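The Green Table at Landeg

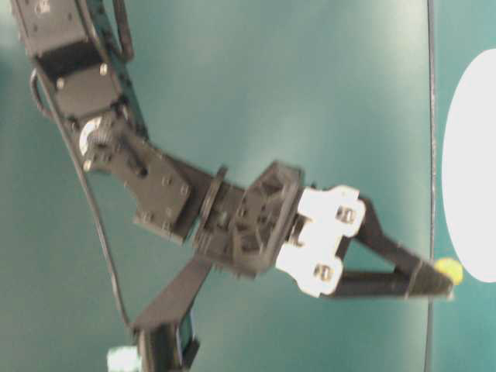
What do you do with a table that has outlived the room it was bought for? You give it a job in whatever room comes next, and you stop apologizing to it.

Dwynwen Griffiths had arrived at that answer slowly, over one long February in the house at Landeg, and she arrived at it mostly by walking into the thing. It had come from her aunt's place in Brirncombe, where it had stood under a wide window and looked perfectly reasonable. In Landeg it filled the back room the way a cow would have filled it. Its top was painted a green that wandered toward blue when the light was low, and her aunt had always called it the sea, as in, get your elbows out of the sea, Dwynwen, people have to eat there.

She had tried to sell it once. A man drove over from Wimitmont with a measuring tape and a great deal of sympathy, and he lay down on the floor to look at the underside, and when he got up he said it was a very honest table and he would give her five dollars for it. She made him coffee and sent him home with a slice of seed cake, and that was the end of the selling.

So the table got work. She did the bills on it, and the mending, and in the evenings she spread out her letters, the ones from her brother that came in long envelopes with 3119 written in the corner, his box number, always underlined twice as if the mail carrier might take it lightly. She answered every one of them. Her brother wrote about weather and knees. She wrote back about weather and the table, and he told her she ought to chop it up, and then in the next letter he asked whether the burn mark was still there, the one from the iron, and whether she remembered who had got the blame.

She did remember. It had been him, and it should have been her, and she had carried that around for the better part of her life like a stone in a coat pocket — not heavy, only always there when she reached for something else.

It was past 10 when she found the pen. The rain had settled in over the roof and the kettle was talking to itself in the kitchen. She put her elbows in the sea, both of them, and wrote, Dear Tom, about that iron, and then she sat for a while listening to the gutters before she went on to the next line.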